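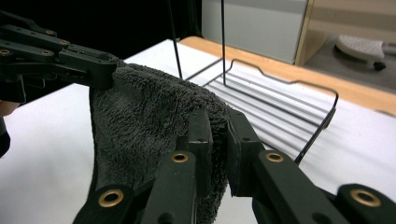

How to Keep Score at a Baseball Game

Keeping a scorebook is easier than it looks from the next seat over. You need a pencil, a scorecard and enough patience to get through the first two innings, where most beginners fall behind and give up. This guide covers the basic method used by the Drellgate summer league, where I have been official scorer for 8 seasons. Other scorers use slightly different marks. Pick one set and stick with it.

What you need

A pencil with a good eraser. Pens are a mistake, even for experienced scorers, as rulings get changed a batter or two later. A printed card is fine for a single game. If you plan to score a whole season, buy a spiral book that lies flat. The Tuvby book has room for 40 games and leaves a wide margin on the right for substitutions, and that margin matters more than you would think in a high school or summer league game.

Learn the position numbers

Every fielder has a number, and it has nothing to do with the number on his back.

1 Pitcher
2 Catcher
3 First base
4 Second base
5 Third base
6 Shortstop
7 Left field
8 Center field
9 Right field

The one that trips people up is the shortstop. He is 6, even though he stands between second and third. Write the list inside the cover of your book until you know it.

Fill in the lineups

Get to the park early enough to copy both lineups before the first pitch. Each row is one spot in the batting order. Write the uniform number, the last name and the position number. Leave the blank line under each name alone. You will need it when a pinch hitter comes in.

The visiting team goes on one page and the home team on the facing page. Write the starting pitchers at the bottom. If there is a designated hitter, put DH in the position column where the number would go.

Mark each at-bat

Each box on the card belongs to one batter in one inning. Most cards print a small diamond in the box. The bottom corner is home plate, the right corner is first base, and you work around the diamond counterclockwise just as a runner does.

When a batter reaches base, darken the line from home to first and write how he got there beside it:

1B for a single
2B for a double
3B for a triple
HR for a home run
BB for a walk
HBP for hit by pitch
E plus a position number for an error
FC for a fielder's choice

When he moves up, extend the line. If he scores, fill in the whole diamond. You can then count the runs in an inning at a glance.

Mark the outs

For a ground ball, write the numbers of everyone who handled it, in order. A grounder to short thrown to first is 6-3. A ball back to the pitcher is 1-3. If the first baseman fields it and steps on the bag himself, write 3U, for unassisted.

For a fly ball, write F and the number of the fielder, so a fly to center is F8. Line drives get an L and pop-ups a P. Some scorers use F for anything caught in the air, and that works too.

A strikeout is K. If the batter was called out on strikes, write the K backward. When the catcher drops the third strike and has to throw to first, write K 2-3.

After every out, write 1, 2 or 3 in a circle in that box. Do this every time. If you lose track of the outs, the rest of the inning is hard to rebuild. After the third out, draw a slash across the lower right corner of the box so you know where to start next inning.

Double plays

A double play takes two boxes. Say there is a runner on first and the batter grounds to short. The shortstop throws to second and the second baseman throws to first. In the batter's box write 6-4-3 and DP. In the runner's box, draw a short line halfway to second, stop it with a small crossbar, and write 6-4. Circle the out numbers in both boxes. The runner is out first, so he gets the lower number.

Stolen bases and other advances

When a runner moves up on something other than the batter's work, write the reason next to the base he reached. SB is a stolen base, WP a wild pitch, PB a passed ball and BK a balk. When the batter moves him up, I write the batter's uniform number there instead. It makes the runs batted in much easier to add up later.

Substitutions

Write the new player on the blank line under the man he replaced, with the inning he came in. Draw a vertical line down the left side of the first box he bats in. For a new pitcher, draw a horizontal line above the first batter he faces — on the batting team's page — and add his name to the list at the bottom.

Check your work

Add up each team's plate appearances. The total should equal runs plus runners left on base plus outs made by the batting side. If the two numbers don't match, you have missed a batter or marked one twice. Look first at the innings where the lineup turned over.

Vasco Pinheiro, who taught me to score, did this check at the end of every inning. I do it after the fifth and again at the end, and it takes a minute or two.

If you fall behind

Put a small dot in the box and keep going. Get the next batter right, then fill in the dot between innings. The scorers at Bañez Field will usually tell you what a play was ruled if you ask between innings — don't ask while the ball is in play.

The fall league plays its last games in November, and the smaller crowds make it a good place to practice. Bring a second pencil.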